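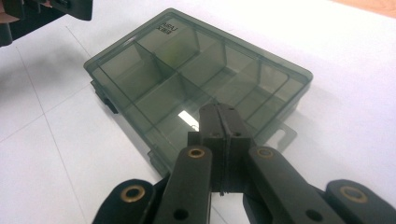

*Figure 5.1. Two grippers and a compartment organizer, seen from the near gripper's camera. Photo: Silvia Oravec, 31/10/2022.*

# Chapter 5: Where the Examples Come From

I have a confession to make before we get going. When I first started teaching this material, I skipped this chapter. I went straight from kinematics to training (loss curves! everybody loves a loss curve) and told my students to download a dataset and get on with it. They did, and then they spent most of November trying to work out why their policies kept grabbing at the air a finger's width to the left of things.

The trouble was in the examples. It nearly always is, and you can't see it if you've never collected any yourself.

So in this chapter we're going to collect some. You'll hold a gripper in your hand, do a small job with it, and save what the camera saw along with where the gripper was and how wide its fingers were open. One pass through the job, start to finish, is called a **demonstration** (some papers say *episode*, and I'll slip into that too). Do it again with the box turned a little and you have another one.

Take a look at Figure 5.1 again. It's a plain plastic organizer with dividers, the sort of thing you'd keep screws in, and I've grown very fond of it as a teaching object. It's see-through, so the table shows in its floor and walls. There's a bright patch of glare in one of the near compartments. The dividers are mostly visible as thin dark lines. A person barely notices any of this, but a learning system gets only the pixels, and it has to figure out from your examples which of those lines is a wall it could bump into and which is just the seam between two table panels.

Notice also how much of the view the gripper itself takes up! Students always want to crop it out. Please don't. The closed fingers overlap the near wall of the box, and that overlap is some of the best information you have about where the tips are compared with the thing you want to touch.

## 5.1 How many is enough?

Silvia, who took the picture and ran the lab sessions while I was writing this, started her group on the Wekov task with 23 demonstrations. The policy could reach the box and then it dithered. At 109 it was decent, as long as you didn't move the lamp. I'd love to tell you that 1000 fixes everything, but the Zustholm set has that many and every single one starts with the box in the same spot, so you can guess what it learned.

We'll come back to the Zustholm set in Section 5.4 and take it apart properly. For now, keep two questions in the back of your mind while you read:

- What changes from one demonstration to the next?
- What stays the same by accident?

## 5.2 Before you pick up the gripper

Write the task down in one sentence. "Close the fingers and bring them to the near wall of the box" is a good one. "Interact with the organizer" is hopeless, and I've had that handed in more than once.

Then decide where a demonstration ends. The Tesik recorder will happily keep saving until you stop it, and a long tail of you standing there wondering if you're done will teach the policy to stand there too (Michalík has a setting for trimming this, covered in the appendix, but I'd rather you learned to stop cleanly first).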